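휴대형 그리퍼 작업대 점검표 (2번 셀)
점검일 2024-09-12 / 장비관리번호 3164 / Tultstead 작업실

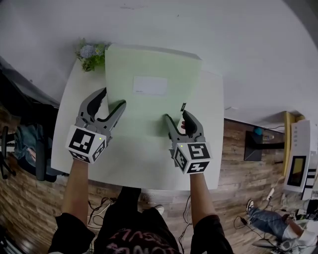
점검은 전원을 켠 상태에서 시작하고, 손가락부를 만지는 항목만 전원을 끄고 한다. 판정은 양호, 주의, 불량으로 적는다.

1. 그리퍼 본체
좌측 손가락 개폐: 양호
우측 손가락 개폐: 주의
의견: 우측은 끝까지 닫힐 때 약간 걸린다. 힌지 핀을 닦고 다시 확인했으나 증상이 남아 있음. Firix 교체용 핀 신청함.
손가락 안쪽 검은 면 마모: 양호
본체 균열, 나사 풀림: 양호

2. 마커 큐브
인쇄면 긁힘, 오염: 양호
고정 상태(손으로 흔들어 확인): 좌 양호, 우 양호
녹색 표시등: 좌우 모두 점등
의견: 큐브를 알코올로 닦지 말 것. 지난 1월에 한 면이 번져서 다시 붙였다. 마른 천만 사용.

3. 작업 테이블
수평, 흔들림: 양호
상판 청소: 양호
의견: 상자류를 다룰 때는 긴 변을 작업자 기준 앞뒤 방향으로 놓는다. 꽃 같은 소품은 모서리 쪽에 두고 양손 동선에 걸리지 않는지 본다.

4. 케이블과 바닥
피복 손상: 양호
통로 정리: 불량
의견: 검은 케이블이 바닥에 엉켜 있고 멀티탭도 바닥에 그대로 있음. 작업자 발 쪽과 옆자리 앞을 먼저 정리할 것. Grandton 케이블 덮개 300 cm 한 개면 작업자 쪽은 덮인다. 멀티탭은 벽 쪽으로 옮기고 재점검.

5. 위치 보정
기준자세 복귀: 양호
마커 인식률: 86%
의견: 기준 미달은 아니지만 지난번보다 낮다. Malý 보정판으로 다시 잡은 뒤 값을 이 칸에 추가 기입.

6. 작업자
소매, 끈 등 걸림 위험: 양호
발 막힌 신발 착용: 양호
주변 인원과의 간격: 주의
의견: 옆에 앉는 사람은 다리를 테이블 쪽으로 뻗지 않도록 안내. 바퀴 의자는 케이블 위에 세우지 않는다.

종합 판정: 조건부 사용
4번 조치 전에는 연속 작업 금지. 우측 그리퍼는 핀 교체 후 1번 항목만 다시 점검하고 본 표 뒤에 첨부한다.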